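Monter une petite exposition d'histoire locale dans une bibliothèque de quartier demande surtout de l'ordre. La marche à suivre ci-dessous vient de celle que nous avons préparée à Clillville sur l'ancien lavoir de la rue du Pont. Elle convient pour une salle modeste, un seul sujet et une durée d'un mois.

## Ce qu'il faut avoir avant de commencer

- l'accord écrit de la bibliothèque, avec les dates de montage et de démontage ;
- les dimensions des murs et la hauteur des cimaises ;
- un cahier pour inscrire chaque prêt ;
- du papier sans acide, des pochettes en polyester et des crayons à mine (pas de stylo près des originaux) ;
- un budget. Le nôtre était de 200 euros, impression des panneaux comprise.

## 1. Délimiter le sujet

Choisissez un lieu et une période. « Le quartier autrefois » est trop large, on se retrouve avec des photos de classe, des menus de mariage et rien qui tienne ensemble. « Le lavoir, de sa construction à sa fermeture » suffit. Écrivez le titre en haut du cahier et refusez poliment ce qui n'y entre pas.

## 2. Lancer l'appel aux documents

Passez une annonce dans le bulletin municipal et laissez une affichette chez les commerçants. Indiquez ce que vous cherchez (photos, cartes postales, factures, plans, outils), où le déposer et jusqu'à quand. Mars est un bon mois pour l'annonce si l'exposition ouvre au début de l'été.

Prévoyez une permanence à heure fixe. À Clillville, elle se tenait à 17 heures, dans la petite salle derrière l'accueil. Certaines personnes ne peuvent pas se déplacer : proposez de passer chez elles et de photographier les documents sur place.

## 3. Enregistrer les prêts

Donnez un numéro à chaque pièce dès son arrivée. Notez au crayon, au dos de la pochette et jamais au dos de la photo :

1. le numéro ;
2. le nom du prêteur ;
3. la date supposée ;
4. l'état (pli, déchirure, tache).

Faites signer une fiche de prêt en deux exemplaires. Si le prêteur ne veut pas que son nom paraisse, cochez-le sur la fiche tout de suite.

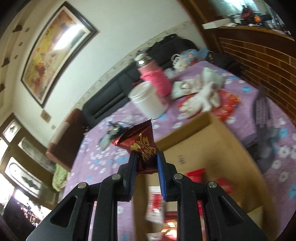 Rangez ensuite les pièces à plat, dans l'ordre des numéros, à l'abri de la lumière. Les albums restent entiers : on ne décolle pas une photo pour l'exposer, on expose une reproduction.

## 4. Numériser

Une résolution de 300 points par pouce convient pour une reproduction à la même taille, 600 pour un agrandissement. Nommez les fichiers avec le numéro du cahier suivi d'un mot : `013-facade`, `030-plan`. Gardez une copie sur un disque à part.

## 5. Écrire les panneaux

Comptez 100 mots par panneau au maximum, en corps 24 ou plus. Nous avions 13 panneaux, et deux de moins auraient suffi. Chaque légende donne le sujet, la date et la provenance. Quand la date est incertaine, écrivez « vers 1930 » ou « sans date ».

Faites relire par quelqu'un qui ne connaît pas le sujet. Pour l'impression, nous sommes passés par Stostance, en demandant un papier mat, plus lisible sous les néons.

## 6. Accrocher

Posez tout au sol, dans l'ordre, avant de percer ou de suspendre quoi que ce soit. Le milieu des panneaux doit se trouver à 1,50 m du sol, un peu plus bas si des classes doivent venir. Laissez le passage pour un fauteuil roulant devant les vitrines.

Les originaux vont sous vitre fermée à clé, loin des fenêtres et des radiateurs.

## 7. Démonter et rendre

Rendez chaque pièce en main propre, cahier ouvert, et faites signer la restitution. Comptez environ deux semaines pour joindre tout le monde. Les panneaux peuvent ensuite circuler : les nôtres sont partis à la médiathèque de Stamavport, roulés dans des tubes en carton avec la liste des légendes.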